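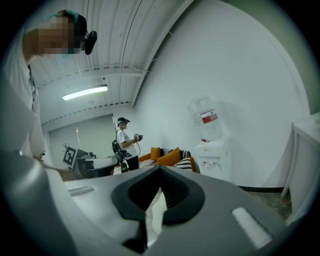

*Gray-and-white gripper, close up*

Hi all,

Catching up on the list over my second coffee (it's just after 6 in the morning and the dog wanted out) and I wanted to answer the question about packing for the Tamis trail before the thread wanders off into boot talk again.

> I'm doing Dundau to Kuusk in August, hut to hut, first time going for a whole week. My pack came in at 33 pounds on the bathroom scale last night and I haven't put food in it yet. The outfitter in Doltmont says that's normal. Is it? Also, do I need to book the huts or can I just show up? And is there water on the ridge or do I carry it all? Sorry for the beginner stuff, I did look through the archive but the search is hopeless.

First, no need to say sorry, the archive search has been broken since we moved servers and I can't find my own posts in there.

Second, 33 pounds before food is a lot for huts! You're sleeping indoors on a mattress and there's a stove at every stop. I carried about that much my first time and by the second afternoon I was sitting on a rock going through my stuff and wondering who had packed two pairs of jeans. (Me. I had packed two pairs of jeans.) I mailed a box home from the post office in Dundau on my next trip before I even started, and I've never missed one thing that was in it.

Stuff I'd pull out right away:

- the tent, if you have one in there "just in case"
- any pot bigger than a mug, the huts have plenty
- the second pair of long pants
- full-size anything from the bathroom
- the paper guidebook. Tear out the pages you want, or take pictures of them

Keep the rain jacket, the warm hat, and a sleeping bag liner. August up there sounds like summer until the sun drops behind the ridge, and then you'll be wearing every sock you own.

Booking: yes, book. I know the old posts say you can just turn up, and that used to be true, but the one above Doltmont only has 7 bunks and it fills up early. The last time I checked, the full pass for the week was 185, which gets you the bunk and the stove but not dinner. Dinner you arrange when you get there, and it's soup. It's good soup.

Water: there's a spring a little before the first hut and a tap at the second. Between the second and third you've got that long dry stretch with no shade, so fill everything you have. I take three liters for that day and finish it. After that you're down in the trees with a creek next to you most of the way to Kuusk and you can stop thinking about it.
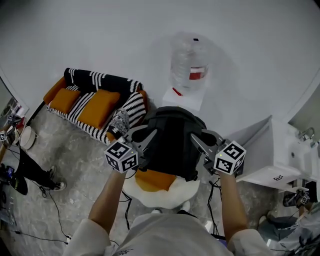 *Black backpack over the fried-egg rug*

On the pack itself, since you asked me off-list too: I wouldn't buy a new one. The one I had my eye on is 349 now and I just can't see what it does that my old one doesn't. If yours has a hip belt that sits on your hips and not on your stomach, you're fine. Load it up, walk around the block with it a few evenings in a row, go up and down some stairs. If something rubs, you'd much rather find out on your own street. Heavy things close to your back, rain jacket right at the top, snacks somewhere you can get at them without taking the whole thing off.

One more thing and then I'll quit. The afternoon bus out of Kuusk doesn't wait. I've watched it pull away twice, once from very close. Plan on the early one if you can stand getting up, and bring coins, the driver didn't take cards when I was there.

Write back when you've weighed it again, I want to know what you got it down to. And if anybody has walked the stretch past the third hut since the spring, is the footbridge back in or are we still rock hopping?

Happy packing,
your list mom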